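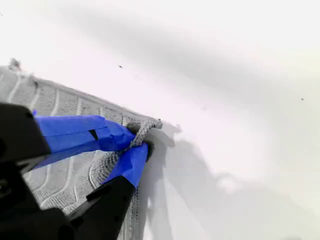

Lultunen: learning to pick up and hand over household cloth
Progress report to the Cedholm Fund, second reporting period

1. Summary of the period

In this period we moved from grasping single cloths in fixed positions to grasping cloths that are left as they fall. The main work was the collection of demonstrations on the new table, the training of the first full policy, and a comparison with the method from our application. We collected 500 demonstrations, as it was planned. In the comparison the new policy reached a success rate of 78 per cent on the cloths used in training. The work on cloths the policy has not met before has started, but it is behind the plan, and we explain this in section 4.

2. Data collection

All demonstrations are made by a person who guides the arm. The camera is mounted close to the gripper, so that the view moves together with the hand. In our first report we also used a camera fixed above the table. We have now removed it from the training data. The policy learned to depend on it too much, and when the table was moved a little, the results became much worse.

Each demonstration begins with the gripper open. The operator approaches the cloth, closes the fingers on a corner or on an edge, lifts, and then places the cloth in the target area. We ask the operators to work at a natural speed and not to repeat the approach if the first one was poor. A poor approach which is corrected in the same recording is useful for us, and we keep it. A recording is taken out only when the arm stopped for a technical reason.
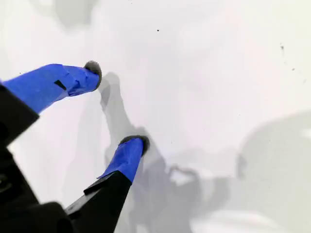

Figure 1. Gripper in the open position over the white work surface.

The fingers are wrapped in blue tape. The colour is easy to separate from the grey cloths and from the background, and we use this when we estimate the position of the fingertips in the image. The estimate is good enough when both tips are in view. When the cloth folds over one of them, the error grows, and at present we simply do not use the estimate in those parts of the recording. A better solution is under discussion with our partners at Prendergast, who have more experience with hidden contact points.

Light was a larger problem than we expected. The shadow of the arm falls on the table and it changes with each movement. The first version of the policy sometimes took the border of a shadow for the edge of a cloth and closed the fingers there. We changed two things: we now vary the brightness and contrast of the images in training, and we added recordings in which the shadow crosses the cloth or lies beside it. After this the error became rare, but it did not disappear.

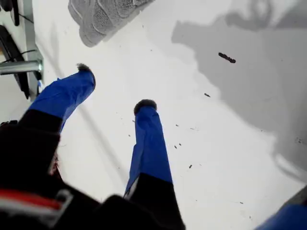
Figure 2. Open fingers over the work surface, with a grey textile at the upper border of the view and small dark particles on the table.

3. Results

The policy was tested against the earlier method, in which the grasp point is first chosen from the image and the movement is then planned separately. Both methods used the same cloths and the same starting positions, and the operator who reset the table did not know which method came next. A trial was counted as a success if the cloth was lifted and released inside the target area without help.

The new policy is clearly better on corners. It brings the lower finger under the cloth and closes late, in the same way as the operators do. On long edges the two methods are nearly equal. The typical failure there is that the fingers take only the top layer of a folded cloth, and the rest slides away during the lift. We also see that the policy waits too long above very flat cloths - sometimes it does not go down at all, and the trial ends by the time limit.

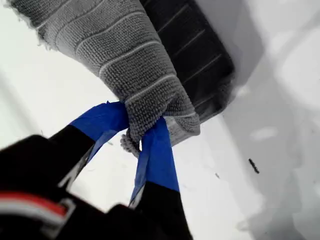
Grasps in the middle of a cloth, where the material is gathered between the fingers, were not part of the original plan. We included them because the operators chose them often when no corner was easy to reach. They hold well during the lift, but the cloth is then harder to lay flat, and for this reason we will report them separately from now on.

4. Deviations from the plan

The test with new cloths should have been finished in this period. The set of 10 cloths from Belley arrived later than agreed, and we preferred to wait for it and not to replace it with cloths of our own choice. The test will be completed in July. This delay does not change the budget.

5. Work for the next period

We have 4 tasks: to finish the test on the new cloths, to collect more recordings with folded edges, to shorten the waiting time above flat cloths, and to prepare the data for release. For the release we still need the written agreement of Prendergast on the file format. The draft was sent to them, and we expect their comments before the next meeting with the Fund.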